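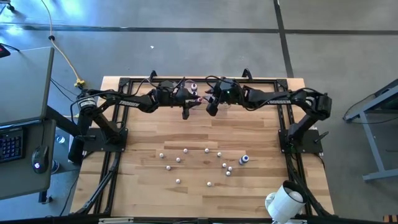 Light wooden tabletop with plank seams, on a black aluminum frame.

Fludley Coastal Lines
Crew Information: Galley and Workshop Tips
Revised Thursday, June 10, 2021

These tips apply to all company vessels and to the shore store at Vamham. They supplement the safety manual and do not replace it. Masters may set stricter rules on board.

Securing loose items

Clear the workshop bench before departure and return hand tools to their racks. Small parts should be kept in lidded tins, labeled on the lid and on the side. A damp cloth under a cutting board will hold it in a light swell. In heavier weather, fit the rails to the galley range, fill pots no more than half full and do not deep-fry.

Dry stores

Flour, rice and sugar are to be moved from paper sacks into sealed tubs on the day they are loaded. Write the loading date on tape and place new tubs behind old ones. Keep onions and potatoes in separate ventilated bins, and check both twice a week. Crew on the Bragança have found that a bay leaf in the rice tub discourages weevils; the practice is permitted, but the tub must still be inspected.

Rust on hand tools

Wipe tools with an oily rag after use on deck. Light rust can be removed with fine steel wool and a few drops of machine oil. Soak badly rusted pliers overnight in white vinegar, rinse in fresh water, dry at once and oil the joint. Do not use this method on measuring tools. Rags used with oil go into the metal bin with the self-closing lid.

Wooden surfaces

Scrape off dried glue with a plastic scraper before sanding, and sand with the grain. Bench tops in the workshop may be finished with boiled linseed oil in two thin coats, with a full day between them. Lay used cloths flat in the open air to dry. Galley boards are treated only with food-grade mineral oil. A board with a split or a deep groove must be taken out of use.

Drains and odors

Strain cooking fat into a can and hand it over with the garbage in port. For a slow galley sink, clean the strainer and the trap before asking the engine department for help. Chlorine bleach must never be mixed with vinegar or any other cleaner.

Ordering supplies

Sealed tubs are listed in the stores catalog as item 204, and lidded parts tins as item 301. Orders should reach the Weltton office two working days before arrival. Late orders will be held for the next call.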